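Utberg Handheld Gripper Program — Progress Report to Orbridge
Jul 11, 2021
Prepared by Dilani Siriwardena

Collection at the Akness office reached 411 usable episodes against a target of 705. The shortfall comes from one fault, described below, which stopped work for eight days.

During a cloth-handling session the right gripper failed to open on trigger release. The jaws stayed closed on the cloth and the return spring did not overcome the load. Hinata Tamura, who was operating, put a finger near the jaw to free the cloth, and the jaw then released without warning. She was not hurt. We have logged it as a safety matter all the same.

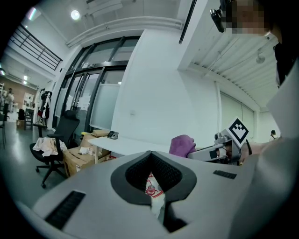 Cloth task at the Akness office, purple cloth held in the second gripper.

Yasuo Ikeda stripped the unit and found fibers wound around the trigger pivot. The left unit had the same buildup at an earlier stage. Both pivots were cleaned and fitted with a felt washer — a stopgap, not a redesign. A closed pivot housing is being drawn up in Chiba.

Two rules are now in force. Cloth is never pulled from a closed jaw by hand, and pivots are inspected before each session. Episodes from the faulty session are excluded from the count above.

Open items: the housing drawing, and a release test under load. We ask that the delivery date move back by eight days. The budget is unchanged.

3 shares | 2 comments

Tomoyo Ogura: Was the spring from the February batch? We had weak ones in that lot.

Yasuo Ikeda: Same batch. I will measure the spares and post the numbers.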